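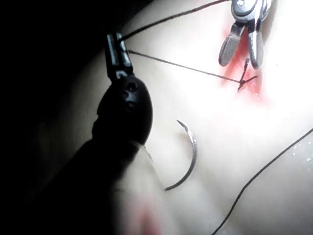

Marguerite Toland
Contributing editor, Corporate Finance Terms

Search this reference Enter a term Go

Sale-leaseback

A sale-leaseback (also leaseback, or sale and leaseback) is a deal in which a company sells a building it owns and, usually in the same hour and with the same pen, signs a lease to go on using it. The seller becomes the tenant. The buyer becomes the landlord. The employees come in the next morning and hang their coats on the same hooks.

The arrangement is used for offices, stores, warehouses, factories and restaurants, and also for aircraft, rail cars and other large things that are expensive to own. This article deals mainly with buildings.

How it works

The company first decides that it would like some cash. It may want to pay down debt, open new locations, buy a competitor, or send money to its shareholders, who have often been the ones to suggest it. Its own real estate is then appraised, and the number is frequently larger than anyone at the company had been led to expect by the balance sheet, where the buildings may be listed at what they cost decades earlier, less depreciation.

A buyer is found. Typical buyers are real estate investment trusts, insurance companies, pension funds and private investors who like rent to arrive on the first of the month without their having to do anything. Sale price and rent are negotiated together, and each depends on the other. A seller that agrees to pay a higher rent can usually get a higher price, in much the way that a person can get a larger loan by promising to pay more of it back.

Initial terms commonly run from 10 to 25 years, with options to renew. Most leases are "triple net," meaning that the tenant pays the property taxes, the insurance and the maintenance on top of the rent. The company therefore keeps the leaking roof and gives up the part of the property that might someday be worth more.

Rent escalators

Nearly every long lease has a clause raising the rent over time, either by a fixed percentage each year or in line with inflation. Executives tend to find the fixed percentage small on the day of signing. It compounds.
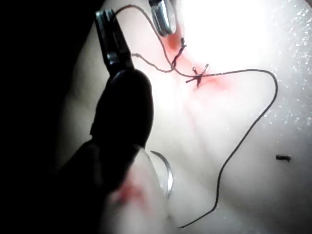

Because the clause runs whether or not business is good, a tenant in a shrinking trade can find its rent and its sales moving steadily in opposite directions. Some leases include a reset to market rent at renewal, which protects the tenant a little and is accordingly the first thing to be struck out in negotiation.

Reasons given for doing it

The argument in favor is respectable. A company that makes pretzels presumably earns a better return from pretzels than from owning the land under the pretzel ovens, and money tied up in land could be put into the thing the company is good at. A sale can also raise the full value of a property, where a mortgage lender would stop well short of it. Rent on a true lease is generally deductible, including the share of it that relates to land, and land cannot be depreciated.

For many years there was a further attraction. Under older accounting rules a qualifying lease could be kept off the balance sheet and described in a footnote, so that a company might sell its buildings, owe rent on them for two decades, and appear to owe less than before. Newer standards have put most such leases back on the balance sheet. Interest in the footnotes has declined.

Reasons given for not doing it

The building can be sold only once. A company that has used the proceeds to get through a bad year will need some other plan for the next one, and it now has rent to pay as well. It cannot easily close a poor location, borrow against a good one, or knock down a wall without writing to the landlord. If it later wants the property back, it will be quoted a price by someone who has noticed that it wants the property back.

Critics reserve particular scorn for deals carried out by a new owner shortly after a takeover, in which the real estate is sold to help pay for the purchase of the company that owned the real estate. Supporters call this unlocking value. Both groups agree that something has been unlocked.

The Lurkon leaseback

A case often used in teaching is that of Lurkon, a regional furniture retailer that owned 46 stores, most of them bought outright in the days when land beside a highway was considered nearly worthless. In November of its best year on record, the chain sold all of them in a single package to Ullance, a property investor, and leased them back on identical terms.

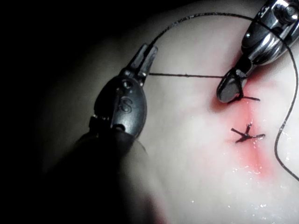
The identical terms were praised at the time for their simplicity. They meant that the flagship in Fullach paid rent at the same rate per square foot as a small clearance outlet of 3292 square feet behind a car wash, and that neither could be given up without the other. Such an agreement is called a master lease. Under a master lease the tenant rents everything or nothing, a point that bankruptcy courts have taken seriously and that tenants have sometimes come to late.

Lurkon spent the proceeds on a new headquarters, which it also leased. When sales of dining sets fell, the company asked to close the weaker stores. Ullance replied, politely, with a copy of the lease. The two sides eventually settled: the chain handed back part of the portfolio and paid a fee for the privilege, and the Fullach flagship is now a trampoline park. Its rent is said to be lower.

The restaurant group Gouveia is the usual counterexample. It sold only its newest buildings, one at a time, kept the older kitchens, and put each sale toward the next opening. It had the advantage of growing throughout, and growth makes almost any lease look clever.

Judging a deal

Analysts generally look at the ratio of a location's earnings before rent to its rent. A store that covers its rent twice over is thought comfortable. One that barely covers it is described in presentations as having upside.

They also compare the implied cost of the lease with the cost of ordinary borrowing. The comparison needs an estimate of what the building will be worth at the end of the term, and this estimate can be adjusted until the comparison comes out well. Appraisers have been known to hold firm.
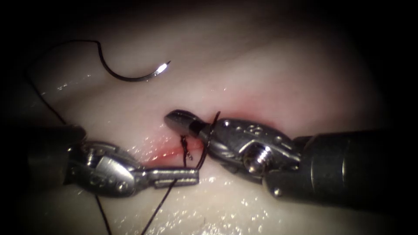 One reader of an earlier version wrote to object that all this is unfair to the landlord, who has paid full price for a large box designed around a single tenant, and who will be left holding it, with the sign still on the roof, if that tenant fails. The objection is sound. A purpose-built building can be hard to rent to anyone else, and buyers price that risk into the rent, so the tenant pays for the landlord's fear of the tenant.

Tax and legal treatment

For a sale-leaseback to be treated as a sale, ownership must really change hands. If the seller keeps the right to buy the building back at a bargain price, or if the lease lasts for most of the building's useful life, tax authorities and auditors may decide that no sale took place and that the whole thing was a loan with extra paperwork. The cash then goes on the books as debt, frequently in the same quarter that the debt reduction was announced.

See also

Ground lease
Master lease
Net lease
Real estate investment trust
Special dividend

Last revised 20 Sep 2020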